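Kollby gripper comparison

The Kollby gripper comparison is a bench and workshop procedure for ranking hand-held gripper tools used to record manipulation by people, and for checking how well the recordings transfer to a robot arm. It was drawn up at Ristmont by Senthil Warrier and later revised by Dzifa Dogbe. The name comes from the Kollby test sheet, a printed form on which the operator records each grasp. The current revision is dated April 26, 2018.

Background

Earlier trials at Ristmont compared grippers by grasp force alone. Force readings taken on a fixed bench did not predict how a tool behaved in a person's hand, where wrist angle, grip fatigue and camera placement all affect the result. Warrier proposed that each tool be judged on the same tasks in an ordinary room, with household and workshop objects left at their normal heights. Bench measurement was kept as a separate stage.

Equipment

The procedure covers two-finger grippers held in one hand and closed by a trigger or lever. Each tool carries a wide-angle camera that moves with the fingers. Printed square markers may be fixed to the housing so that one tool can be located in the view of another. For two-handed tasks a left and a right tool are used together, and their clocks are matched before recording starts.

Finger pads are treated as a variable in their own right. The procedure recognizes 3 pad types: flat, V-shaped and rounded. V-shaped pads center rods, handles and bottle necks between their faces, and they tolerate more error in approach angle. Flat pads hold sheet material and boxes more securely. Ribs on the inner surface increase grip on smooth plastic but can catch on paper labels.

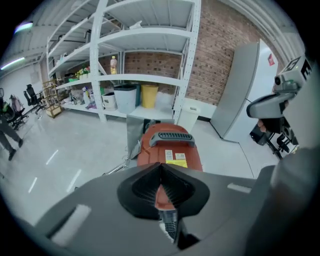
Handles are the most demanding class of object in the room stage. A carrying handle on a heavy case places the load below the fingers, and any play in the linkage appears as a swing when the case leaves the floor. The operator lifts, holds for 2 seconds and sets the case down. A lift is marked as failed if the pads rotate on the handle or if the case touches the floor during the hold.

Test stages

The bench stage measures opening width, closing force and backlash. Force is read from a load cell at half opening and again near full closure. The tool is then cycled 600 times and measured a second time – a change in backlash after cycling is reported separately from the starting value.

The room stage consists of 13 tasks. Most are single-handed picks from shelves, tables and the floor. The rest require both tools, such as steadying a container with one gripper while the other removes the lid. Operators do not rehearse on the objects used for scoring.

In the replay stage, the recorded paths are sent to a robot arm fitted with the same fingers. The Mockus controller, used at Ristmont for this purpose, follows the recorded wrist position and gripper width at a reduced speed. Paths outside the reach of the arm are logged as unreachable and left out of the success rate.

Camera considerations

A camera mounted close to the fingers gives a clear view of contact but loses sight of the object's surroundings. A higher mount shows more of the room, at the cost of extra weight above the wrist. Glossy floors and overhead lights can produce bright streaks that disturb visual tracking. Dogbe's revision therefore fixes the exposure before each session and requires a short mapping pass through the room.

Limitations

Scores depend on the operator. A second site, Burkstead, obtained the same ranking of pad types but lower scores on two-handed tasks. The procedure does not cover suction tools, soft fingers or hands with more than two fingers.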